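« Une table, c'est d'abord ce qu'on pose dessus »

Publié le 2 janvier 2020

Behrouz Tabrizi aménage des ateliers et des salles d'activité depuis assez longtemps pour se méfier du mot « modulable ». Il l'a lu, dit-il, dans tous les catalogues reçus depuis octobre. « On me vend du modulable à chaque rendez-vous. Je demande ce qui bouge, combien de fois par an, et qui le bouge. En général, la conversation s'arrête là. »

Il nous reçoit dans les bureaux de Skirnetero, entre deux piles d'échantillons. La question du jour paraît simple : faut-il un seul grand plateau clair, ou deux panneaux mis bout à bout ? Le fabricant Stetau défend la seconde solution, au nom du transport et du remplacement. Tabrizi veut bien l'entendre, sans y croire tout à fait. « Un joint, même mince, c'est une ligne où la poussière s'installe. On me répond qu'on ne la voit pas. Moi, je la vois. »

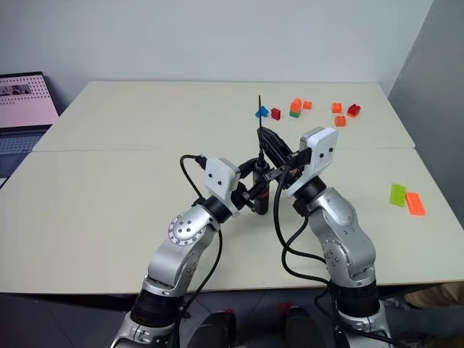 Le plateau en deux parties, avec son joint horizontal, devant le mur clair.

Le mur lui plaît davantage. Un gris pâle, uni, sans étagère ni affichage : il l'aurait choisi lui-même, à une nuance près. Le pan plus foncé, sur le côté, le laisse froid. « Quelqu'un a dû penser que ça donnait du relief. Peut-être. Je n'ai encore rencontré personne qui travaille mieux grâce à un mur foncé. »

Reste ce qu'on met sur la table. Tabrizi tient aux briques de construction, plaques à tenons comprises, pour juger une surface. L'idée lui vient de l'atelier Jalali, où il a débuté en 1975 et où l'on essayait tout avec des jouets. Le procédé fait sourire ses confrères de Nislow. Il s'en moque un peu. « Une plaque orange sur un plateau pâle, vous la trouvez tout de suite. Mettez-y du beige ou du blanc cassé et on en reparle. Les couleurs vives rendent n'importe quelle table flatteuse, il faut le savoir quand on compare. »

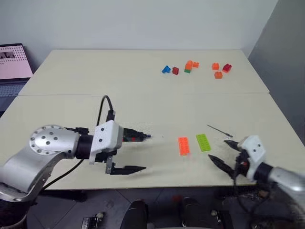 Plaques orange et vert citron au premier plan ; un petit groupe de briques sur le panneau du fond.

Est-ce donc une preuve en faveur des deux panneaux ? Il hausse les épaules. Un côté pour le travail en cours, un autre pour ce qui attend : l'argument figure noir sur blanc dans la brochure de Stetau, qui y consacre 19 pages. « Ça marche sur le papier. Dans la vie, au bout de deux semaines, tout migre vers le bord le plus proche de la chaise. » Il a relevé la chose dans ses propres carnets – 198 visites d'ateliers, toutes notées à la main – et n'en tire pas de loi. 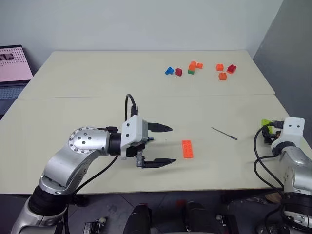

Il est plus sévère encore avec les petites pièces allongées, tiges, embouts, tournevis fins. « Une brique, ça reste où vous la posez. Une tige, je demande à voir. Aucun fabricant ne me parle de ça, ils me parlent du coloris. » Un rebord ? Il n'en veut pas, on s'y cogne les poignets. Un tapis ? « Pourquoi acheter un beau plateau, alors ? »

Nous lui demandons s'il signera malgré tout la commande. Il doit revoir Stetau pour discuter du prix du panneau de rechange, qu'il juge trop élevé. « S'ils croient vraiment à leur système, qu'ils vendent la moitié de la table à la moitié du prix. »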